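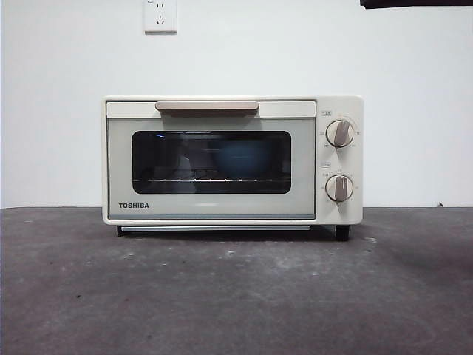 Kitchenette checklist, Litgate building, December round

My turn again! Same list as always, with my comments after each line so whoever does the next one can see what I was on about. Anything marked ACTION goes on the Nisance sheet by the door.

1. Toaster oven, position: OK
Sitting on the grey worktop with nothing crowding it. Please keep it that way (bread bags and tea towels, I mean you). The manual wants a gap at the back and I'd like a bit more at the sides too.

2. Toaster oven, inside: ACTION
There was a blue bowl in there, sitting in the dark with the door shut. I've said this before but it is an oven and we do have a cupboard. If someone turns the dial without looking, whatever's inside gets the full heat, and I've no idea if that bowl is ovenproof. Look through the window before you switch on, every time.

3. Door, handle and glass: OK
Opens and closes without sticking, no cracks in the glass. It could do with a wipe, though.

4. Crumb tray: OK, just
Emptied it myself. There was more in it than I'd like to talk about! Old crumbs are what start the smoking, so if you've had toast, give it a tap out over the bin once it's cooled down.

5. Dials: OK
Both turn freely and both were left off. The timer still runs a little fast, so a 25 minute setting rings early. I've timed it twice now and I don't think it's a fault worth chasing, but it's on the sheet for Guniten when they come to do the electrics.

6. Plug and lead: OK
No scorch marks, lead not trapped under anything. Test sticker is number 192 and still in date.

7. Fruit and open food: OK with a comment

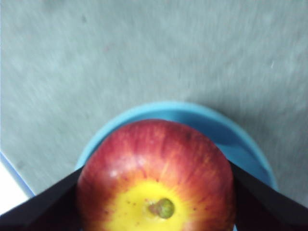 Photo: red apple in a blue bowl

Nice red apple, going yellow round the bottom end, and no soft spots that I could find. I always turn fruit over because the underneath is where it goes first, especially round that little stub where the dirt collects. Rinse before eating, please, even the shiny ones. The blue bowl is fine for fruit and I'd be very happy for it to stay a fruit bowl for good (see item 2).

8. Fridge: OK
Reading 5 degrees, so right at the top of where I want it. Somebody had the dial turned down and I've nudged it back up a notch. Will look again after lunch when the door's been open a lot.

9. Hot water tap: ACTION
Came out far too hot for hands. The Pandey heater is meant to be set lower than this and I don't want to fiddle with it myself. I've stuck a note above the sink for now.

10. Fire blanket: OK
On its hook, tabs hanging down, nothing in front of it.

Score this time is 90, which I'm quite pleased with. Two actions to clear, and I'd like the tap sorted before the bowl if we're choosing. Clean cloths are in the second drawer down, I've just filled it.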